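The table that ate the office

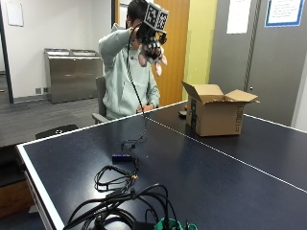 Issue 4, page 27

Every workplace has a flat surface that gives up. In some offices it is the top of the filing cabinet, in others the windowsill above the radiator. In the better-funded ones it is the ping-pong table.

The ping-pong table arrives with ceremony. There is an email. There is talk of a ladder, and somebody from accounts turns out to own a bat with its own zippered case. For 3 weeks the place sounds like a popcorn machine. Then a parcel comes in at an awkward hour, the recipient is at lunch, and the courier wants a signature and somewhere to put the thing down. The far right corner is free.

That is how it went at Rolania, which shares half a floor of a former textile warehouse with a design outfit called Troncoso. Their table is dark navy with smart white lines, and it cost $850 delivered, a sum that was defended at the time on grounds of morale. I have visited on several occasions and have yet to see a rally. I have seen an open cardboard box at one end with its flaps in the air, a fair quantity of black cable, and an office chair pulled up to the baseline as though it had always lived there.

It is, I should say, a magnificent desk. A full-size table runs to 2.74 metres by 1.525, and no employer in the country would sign off on a desk that big for anyone below the rank of vice-president. The height is a touch over what your elbows would like, but you can spread out on it. Cables that would be a bird's nest on an ordinary workstation become, on a ping-pong table, merely a layout. The centre line is useful too. It was painted there for doubles, and it now serves as a property boundary, respected by all parties until someone needs to put down a coffee.

Then there is the colour. Manufacturers choose navy so the ball will show up against it, and they have done the rest of us a favour. A yellow connector can be spotted from the doorway. Black wire, sadly, cannot, and I would advise anyone working with the stuff to run a hand over the surface before leaning on it.

Rolania did try to win the table back. A booking sheet went up in April. The first slot was taken by a person with a box. The second, third and fourth slots were taken by the same person, with the same box, and the sheet was later used to level a shelf.

Troncoso proposed a cover, the fitted kind sold for outdoor tables, on the theory that people won't pile things on fabric. People will pile things on anything. The cover came from Monovico, in grey, and spent its short career folded up on the table, where it took up the space of one decent parcel.

My own sympathies are with the box. An open carton in an office is a kind of promise. Closed and taped, it is going somewhere, and flattened, it is headed for recycling. With its flaps up, it says the job is under way and you'd be a brute to move it. At Rolania the waste and recycling cabinet, a handsome brushed steel number with two openings on top, stands against the wall within easy reach of the table. The distance between a carton and its final reward can be only a few steps and still take most of a fiscal quarter.

Down the street at Nornex they have gone about it the other way. They never bought a ping-pong table. They bought one large plain worktable, and within a month two people had strung a net across it and were playing at lunch with hardcover notebooks. Management was said to be delighted, and has since priced a proper set of bats.

If you are furnishing an office this year and have money put aside for fun, my suggestion is to order the worktable, leave a ball on it and go home early. If you already own the other kind, keep the net. It makes a very good cable organizer.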